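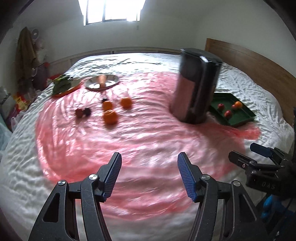 Reading time: 2 minutes

4. Setting up visitor screening at the entrance

These steps apply to clinics and care homes using the Dunico entry thermometer during flu season. Allow 62 minutes for a first installation.

1. Fix the wall bracket 147 cm above the floor, away from radiators and direct sunlight.
2. Plug in the power lead and wait for the green light.
3. Hold the menu button until the site code appears. The Covdale building uses code 84.
4. Set the alert level agreed with your infection control lead.
5. Take three test readings from a member of staff who has been indoors for at least ten minutes.

Note: The log holds 199 readings. Copy it to the office computer before it fills up, as older entries are overwritten.

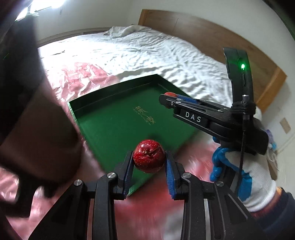

Red fruit, close up.

Caution: A normal reading does not rule out infection. Visitors with a cough or sore throat should still speak to the nurse in charge.

6. Wipe the sensor window with a dry cloth at the end of each shift.
7. Report faults to Ngọc Lò at the Sumurley office.
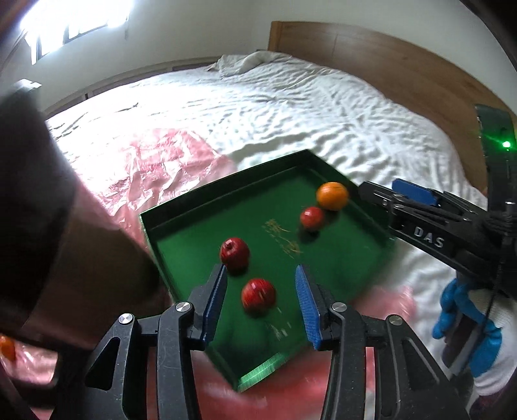 Can the thermometer be used in an unheated porch?
Only if the porch stays above 16 degrees. In colder weather, move the unit to the inner hallway and repeat step 5.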